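Wed 26 July, bench notes, hand-held gripper no. 3

Fault again. Same as last week but worse. Writing this down while I still remember the order, will tidy later (won't).

Short version: right finger lags left on close, then catches up all at once. Width readout says closed when it isn't. Ayodele got a pinch on the thumb web at the start of the morning, no broken skin, logged it in the safety book anyway. Nimal says it counts as a stop-work so the unit is tagged until I've signed it off. Fine.

What we were doing: pick and place on the white table in the meeting room, mixed objects. Bottle first, then mirror, then the small stuff. Tool held by hand, trigger half pulled, approach from the front. First grasps OK. Then the jaw started to hesitate on the way in. Trigger goes, motor hums, left tip moves, right tip sits there. Then snap. Bottle went over twice, cap stayed on, no spill.

Ayodele had his hand in to stand the bottle back up when the right side let go late. Trigger was released at that point, he's sure of it and the log agrees with him. So stored load somewhere in the drive, NOT operator error. Putting that in caps for whoever reads this in September.

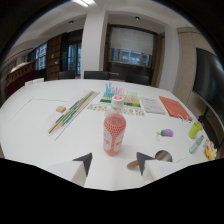 Bottle ahead of the tips, mirror behind the right one.

Log: commanded width vs measured width fine down to 40 mm, below that the two seperate. Measured is taken off the left side only (why did we do this) so the controller has no idea what the right finger is up to. Force limit never tripped. It wouldn't, the current spike is shorter than the filter window. Filter is 300 ms. Tolera thinks that number got copied over from the Dilletti arm where it made sense. Haven't found who set it.

Tried so far:
- power cycle, no change
- rehome, good for a few closes then back to the same
- swapped trigger cable with the one off unit 2, no change, swapped back
- other battery, no change
- closed with nothing between the tips, still lags. So not the bottle, not the label slipping, not the way we hold it

Took the right housing cover off on the bench. Rail is dry and there's grey dust packed at the inner end of travel. Carriage binds by hand at the same spot every time. Left side glides. Also the little grub screw on the right pinion had backed out, I could turn it with a fingernail. That would give the lag AND the snap, pinion slips on the shaft, winds up against the bind, lets go. Pretty sure this is it, but two faults together so don't know which came first.

Lucrezia remembers the Majumder units did the same thing after the rail change. She wants us to check the batch. Our parts box says Ruven, no batch label. Emailed Mieczysław at Mavstead to ask what he shipped with it. He's out till Monday.

Close counter on this unit reads 163 since last service. That's nothing. Rail shouldn't be dry by then unless it was never greased to begin with. Check assembly sheet, grease line isn't initialed on mine. Might be mine to own, I built it.

Done this afternoon:
- cleaned rail, both sides
- greased, thin coat, wiped the excess
- new grub screw w/ threadlock, leave overnight, DO NOT run before tomorrow
- marked pinion and shaft with paint pen so we can see if it walks

Still to do:
- second encoder on the right side. Nimal has one in the drawer, bracket needs printing
- shorten filter, but not before the encoder is in, else we get false trips and everyone turns it off
- jaw-open check on trigger release. If measured width isn't changing after release, cut the motor. Tolera to write it, I'll test
- same inspection on units 1 and 2 before they go out again. Grub screws first

Rule from now on, everyone incl. me: nothing gets reset by hand while the tool is live. Rest switch off, tips pointed away, then reach in. I know it slows down the session. Ayodele agreed to it while holding an ice pack so let's say it's unanimous.

Runs from this morning: keep the ones up to the first hesitation, flag the rest as bad width. Don't delete. The lag is easy to see in the traces and I want them for comparision after the fix. Lucrezia is renaming the folder.

Ayodele's thumb at 4 pm: sore, moves OK. He'll look again tomorrow and tell Nimal either way.

Tag stays on. Cover is in the blue tray w/ its screws, don't borrow them.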